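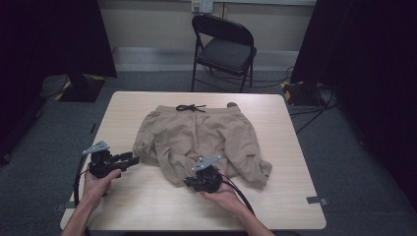

khaki shorts, bow still tied, before folding

Drawstring shorts never stay folded, what am I doing wrong
posted by Skonomero

Trying to get my summer stuff packed away for November and these shorts are driving me nuts. Khaki ones, black drawstring. Fold in half, fold up, looks ok, stick it in the bin and one leg slides out. Also the waist bunches wherever the string is. I have 4 pairs like this plus regular ones with a zipper, and the zipper ones are fine. Small table, rounded corners, not a lot of room to spread out. Do I take the string out?? Leave the bow? I just want a stack that doesnt fall over.

3 replies

Fitia
Don't take the string out, you'll be fishing it back through with a safety pin for 20 minutes. Ask me how I know.

Your legs aren't flat before you start. In the picture the left one is all bunched and the right one's kind of twisted. Fix that first. Hold the waistband, give the shorts one good shake, lay them down, then pull each leg straight by the hem. Smooth from the waist down with your palm.

Then:
untie the bow, tuck both ends inside the waistband
fold one leg over the other, crotch seam sticks out in a little triangle, fold that in
hem up to just short of the waistband
fold once more, tuck the loose end into the waistband if it's stretchy

That last tuck is what keeps it shut. Stand them up in the bin like files, dont stack. If the table's too small do it on the bed, a bit softer but works.

Erkar
just roll them. 50 pairs of everything in my house and its all rolled

Shehata
Rolling is ok for a suitcase, mine come out of storage with creases all over teh front. I'd go with Fitia's way. One thing different, I leave the string tied but loose and flip the bow inside so it sits flat against the back panel. Otherwise the ends get lost in the casing. Happened to a pair of my son's, ended up cutting it open.

Also check pockets before you fold. A pocket bag wadded up in there makes a lump and you'll blame the string for it.

Skonomero
ok did the shake thing and the tuck, first pair is holding. Three to go. Bow is inside, will see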